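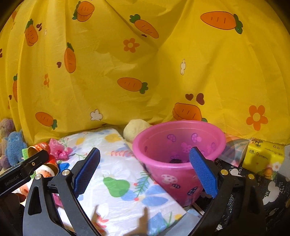 Última alteração desta página: 2018-07-08

Imprimir | Enviar por e-mail

Quem somos

Olá! A Durkesix sou eu, uma máquina de costura e um armário que já não fecha. Faço cortinas para quartos de criança, e comecei com uma amarela cheia de cenouras cor de laranja, flores e coraçõezinhos escuros (ainda hoje é o tecido que mais me pedem!). Ao lado gosto sempre de ter um balde de plástico cor-de-rosa, daqueles com cogumelos e flores por dentro, porque quarto de criança sem balde para as tralhas não me parece quarto.

Trabalho por medida. Mandam-me a largura do varão e a altura até ao chão, eu respondo com o preço e um retalho pelo correio. Costumo demorar 7 dias, em fevereiro um bocadinho mais, que é quando toda a gente resolve mudar os quartos. As bainhas levam sempre uns centímetros a mais, para descer quando for preciso.

Os tecidos lisos vêm da Utum e as fitas da Wonitz, com quem me entendo há cinco anos. Os baldes e cestos vendo-os só na loja, não faço envios, desculpem!

Se tiverem um tecido guardado em casa, tragam-no. Adoro ver o que aparece.

Partilhas: 800 | Comentários: 5

Contacto: formulário na página da loja | © Durkesix | Voltar ao topo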